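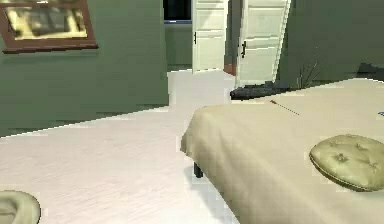 5. What went wrong in the bedroom episodes

Up to this point I've mostly been telling you about the runs that behaved themselves. Now for the ones that didn't, and I should say at the start that I spent far longer on them than on all the good ones put together (my co-author Hannelore Reuter would like it known that she warned me). The short version is that our simulated mobile robot kept announcing that it had tidied something away when it had done no such thing, and that on its way to doing so it sometimes drove straight at the furniture. The long version follows.

5.1 How we noticed

We ran 2000 episodes in the Kaimal house set, with the Demach planner choosing the next step and the Wukham controller doing the driving. The task was always of the same sort: find a named object, go to it, pick it up, take it to another room. The success checker gave us a lovely score for the bedrooms, well above the kitchens, and I'm ashamed to say I was pleased about it for most of October. Bedrooms ought to be harder! Beds are big and soft-looking, they swallow half the view, and small things lie well back from the side you can reach.

It was Montserrat Casado who asked to see the episodes played back instead of the table of scores. We sat down one afternoon with 20 of them picked at random from the "successful" bedroom runs, and in 10 of those the object never left the bed at all. The robot had rolled up, stopped, closed its hand on thin air, turned round and gone off down the corridor looking very sure of itself. The checker had passed every one.

5.2 The sort of view that caused it

Figure 1. A robot-side view in one of the Kaimal bedrooms. The thin reddish-brown stick lies towards the back of the beige bedspread, with the tufted olive-green cushion nearer on the right. The corridor opens beyond the bed.

I've picked Figure 1 because it has most of our troubles in one place. The stick is slender, and from this height it is a few pixels wide at best. The bedspread takes up a great deal of the view and is nearly plain, so the depth estimate on it wanders. A cushion that size, on the other hand, is a gift to the detector. When the planner was asked for the stick in views like this, it often found it properly on the first look, then lost it on the way in and held on to the last position it had. That would be fine if the position were any good. Quite often it had slid backwards by a hand's width or more, and the arm was sent to a spot hanging over the floor on the far side of the bed.

5.3 The false grasp

So why did the checker say yes? Two faults were helping each other along, which is why neither had shown up in our earlier tests.

The first was in the hand. The grasp signal was worked out from the motor effort when the fingers closed, and we had set the threshold low so that light objects would count. With something as thin as the stick, a real grasp and an empty one are very close together. In the simulator the fingers pressed on each other at the end of an empty close, the effort went up a little, and up popped the grasp flag.

The second was in the checker itself, and this one was my own doing. I had written it to ask whether the grasp flag was up and whether the robot had reached the goal room. I had not written it to ask where the object was. I remember thinking that the flag covered it. The simulator knows the position of every object at every moment, so the test I should have written is a single line.

5.4 The bumps

The safety side worries me more. Once the planner believed the object was beyond the bed, the controller was told to get the base closer, and it did as it was told. The bed in the collision map was a box drawn around the mattress. Bedspreads that drape over the corner, like the one in Figure 1, were treated as decoration and had no solid shape at all, and the short legs underneath were missing too. The base could therefore creep in under the hanging cloth with no warning. On a real machine that is cloth in the wheels, and if someone is sitting on the bed it could be a good deal worse.

Low things on the floor gave us similar grief. Anything round and squat that was only partly in view in a bottom corner tended to drop out of the map as the robot turned, and it would then swing its base through the place where the thing had been. We hadn't allowed for any memory of obstacles that had left the view - a choice we had made for speed.

5.5 What we changed

The checker now reads the object's position, and an episode only passes if the object has ended up in the goal room. The grasp flag needs the fingers to stop short of fully closed as well as the rise in effort. The planner must look again from close up before it reaches, and if it can't find the object it backs off and says so. Draped cloth is solid as far as the base is concerned, and obstacles stay in the map after they go out of sight.

We then ran all 2000 episodes again from the same starting points. The bedroom score fell below the kitchens, and I believe it this time. Most of the remaining failures are honest ones, where the robot gives up and reports that it can't find the thing. The empty grasps haven't gone completely. Thin objects lying on folds still fool the hand now and then, and Hannelore thinks the simulated cloth is to blame, while I suspect our new stopping rule is too generous. We plan to settle that on the real arm at Buston, with the base locked and the bed well away from it.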